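flastside-labels README

Data card + notes for the Flastside label set. Short version: text of price tags and shelf labels from small gift shops and market stalls, typed up, cleaned a bit, one row per label. Made for anyone doing spelling, unit or price parsing work. Not made for tracking real prices, please don't.

Last touched Saturday, February 17, 2018. Next pass planned for June.

What's in it

3,018 rows. Three files:

labels.csv - the main one
shops.csv - one row per shop, joined on shop_id
fixes.txt - running list of corrections, newest on top

Encoding is UTF-8. If Hrubý comes out as garbage you opened it in the wrong thing. Seperator is a semicolon, because half the prices have commas in them.

Columns in labels.csv

label_id - number, has gaps, leave them
shop_id - see shops.csv
raw_text - typed exactly as written, misspellings and all
clean_text - our guess at what was meant
price - decimal, blank if none on the label
unit - each, pair, set, bunch, blank
kind - handwritten, printed, stamped
fixture - what the label hung on or sat on: shelf, bin, hook, spinner, other

Fixture gets asked about a lot. "spinner" means anything that turns on a center pole, wire or not, floor or counter. Earlier versions had spinner and carousel as two values. Merged now. Old scripts that filter on carousel will return nothing.

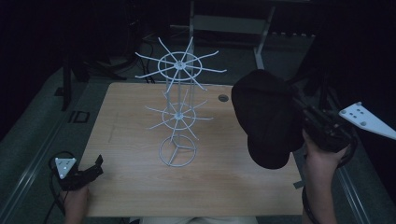

White wire spinner, tabletop size, upper and middle tiers with spokes. fixture = spinner.

Where it came from

Four sources, all with permission from the owner:

Giser - cards and small paper goods. Mostly printed labels, very clean, kind of boring.
Hrubý - kitchen stuff, candles, brushes. Handwritten. The sevens look like ones. We checked the worst ones twice.
Florarent - rents planters and vases for events. Their labels have day rates, so price there is NOT a sale price. Filter them out if that matters to you.
Flastside - the market the set is named after. Mixed stalls, everything from soap to doorknobs.

Typing

Each label typed by one person, then nearly 300 picked at random and typed again by someone else. Disagreements were almost all spacing and periods. Real mistakes went into fixes.txt. Second typing is not included in the download, ask if you want it.

Rules we used: keep capitals. Keep double spaces. Crossed-out prices go in raw_text inside square brackets and don't go in price. Smiley faces are dropped. Stars kept as an asterisk.

Tape

Labels taped flat to a table or shelf edge get fixture = shelf, even when the table isn't strictly a shelf. Lost a whole evening to that argument. If the label itself is missing there is no row, tape or adhesive marks don't count as a label. 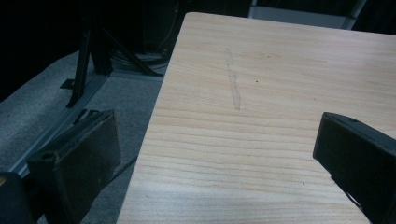
Faint strip on a wood tabletop, maybe tape or tape residue. No label, no row.

Known problems

- 50 rows have a unit but no price. Left as is.
- "set" is used for anything from two to a dozen items, depending on the shop. Don't divide by it.
- Giser changed label format partway thru, so the item code moves from the front to the end of raw_text.
- clean_text is a bit too eager with plurals. "Candel's" became "candles", probably fine, "glass's" became "glasses", maybe not.
- A few Hrubý rows are in two languages. clean_text only covers the English part.
- No splits provided. Split by shop_id, never by row, or the same handwriting lands on both sides.

License

Free to use and change, credit "Flastside label set". Don't use the shop names in ads. If a shop asks to come out we take it out, so row counts can drop between versions.

Todo

add currency column
fix gaps in shops.csv opening years
write the loader example, keep forgetting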